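A few house rules for working near a gripper

6 min read

I have been meaning to write this up since August, when we moved our household bench into the bigger room at Uswood and I found that the safety sheet pinned by the door was still the one from the old place. It had 42 points on it. I read it twice, with a cup of tea and the best of intentions, and by the time I had rinsed the cup I could remember perhaps the first four and something about lanyards.

Now, I am very fond of a proper standard. I have spent a good part of my working life with them, and I would never tell anyone to skip the risk assessment and make it up as they go along. But a document written for a fenced cell, with a big arm throwing castings about, doesn't always tell you what to do when the arm is small and slow and the thing in front of it came out of a kitchen cupboard. You have to sit down and work out what the rule was for in the first place, and then write it again in words that a tired person will follow at half past four in the afternoon.

So that is what we did, over rather a lot of biscuits, and the new sheet fits on one side of paper. I'll go through the parts that people have asked me about.

The first is about where your hands may be. Our old wording was "keep clear of the hazard zone during operation", and everyone agreed with it and everyone leaned in anyway, usually to straighten something that had slid a bit. The new wording is that if the arm has power, your hands are behind the tape, and if something needs straightening you press stop, say "stopped" out loud, and then reach. Saying it out loud felt very silly for the first week (I am not a natural shouter) and now I catch myself doing it at home with the toaster.

The second is about speed near the object. Moving quickly across open table is one thing and moving quickly with the fingertips right over a package is quite another, and we set separate limits for the two. Soft packs are the ones to be careful with. A tin will push back and you'll see it on the force reading, but a pouch gives and gives until suddenly you've pinched through it.

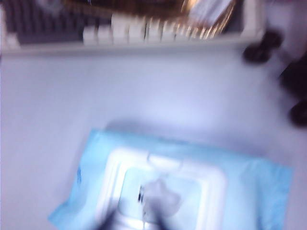 Written by the author of this blog, bench safety lead, Zindari household handling project

Wet wipes, I should say, are a lovely test of manners. There's the flexible pouch, and there's the stiffer plastic round the opening, and fingers that are perfectly well behaved on one can be far too rough on the other. Our rule for anything with a lid or a flap is that the grip force starts at the lowest setting, every time, even if you ran the very same pack before lunch. You may go up one step after a miss, and then another, and after 3 misses you stop and look at the thing properly with your own eyes before you touch the settings again. I know this is slow. I have been told so, at length, by people I like very much.

Then there is the matter of what else is on the table. We work with dish racks and ordinary kitchen clutter, because a bare table teaches you very little about a kitchen, and I wouldn't want to tidy it all away. But each extra thing goes on the setup card, and anything breakable or heavy is kept out of the arm's reach altogether unless it's the object being handled that day. Glass is a flat no from me. The team at our Asville site allow it with a tray underneath, and we have had a friendly disagreement over this that I expect to go on until one of us retires.

Wiping down deserves a line too, and it got one. Fingertips are cleaned between anything that holds liquid and anything that doesn't, with the power off, and the pads are checked for nicks while you're there. A nick in a pad is a small thing until it catches the edge of a plastic film.

The last part, and the one I fought hardest for, is the log. We used to write down only the accidents, and there were hardly any, so the book sat there looking very clean and telling us nothing at all. Under the Fehr checklist, the one we adapted ours from, you write down the near things as well: the pack that got dragged, the stop button somebody had to hunt for behind a box, the time the arm set off before a person had quite sat down. We have 151 entries now. Most are a single line and quite dull, and it was going through the dull ones that showed us the stop button was on the wrong side of the bench for anyone left-handed. We have 2 buttons now, one at each end, and I do wish I'd thought of it years ago.

I'm not pretending the sheet is finished. There is a gap where the rule about visitors ought to be, and I have rewritten the bit on cables so often that I've stopped being able to read it. If you run a similar bench and you've found good plain wording for either, I would dearly love to borrow it. The address is at the foot of the page, and I do answer, though not always quickly.

Like posts such as this one? Sign up to the newsletter and get new ones by email. You can unsubscribe at any time.

This site uses cookies to remember your preferences. Accept | Manage settings

Contact | © All rights reserved | Back to top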